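Topic: Orange drink bottles at the swim meet - lying down or standing up in the cooler?

ihoani
Our club's meet is in June and I'm in charge of drinks again. We get 660 bottles from Halturow, the orange flavor only. Last year we stood them up in the coolers and people dug around for ages. I want to lay them down this time. Has anyone done it that way?
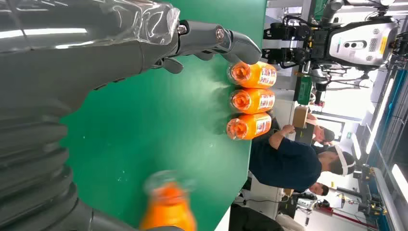
What size cooler are you using?
The long Plistent ones, two per tent. They take ice well but the lids are shallow, so upright bottles have to go in at a slant anyway.

Thanasis L.
Lay them down. We do three layers with ice between each and they chill faster than standing. Put the caps all facing the same way so people can grab one by the neck.

pasichnyk_lane4
Disagree. We tried it and had leaks from caps that weren't screwed tight. A standing bottle with a loose cap stays full. On its side it drains into your ice and then everything is sticky.

Thanasis L.
That's a cap problem. Lay a few on a table the night before

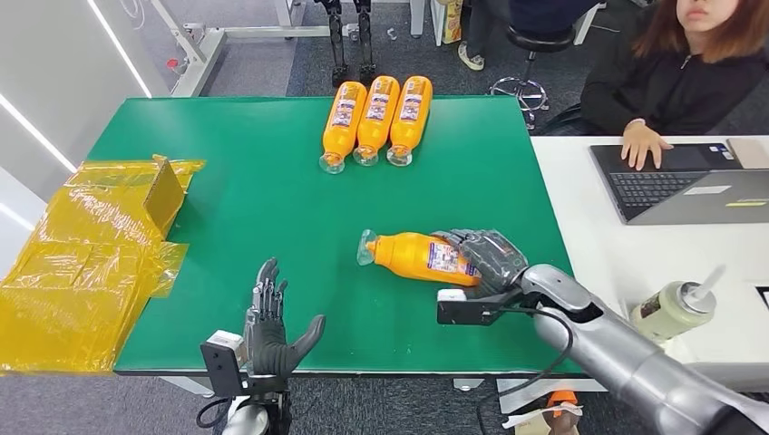
and leave them until morning. If the table is dry, the case is good. We found one bad case that way and Halturow swapped it.

pasichnyk_lane4
Fine if you have the time. With 660 bottles I don't - I'd rather stand them up and buy one more cooler.

ihoani
I'll test a few from each case and lay down the ones for the swimmers' tent. The parents' tent can stay upright. Does anyone have a Cadeo drain plug that fits the Plistent? Mine cracked.

Thanasis L.
I have a spare. Will bring it to practice.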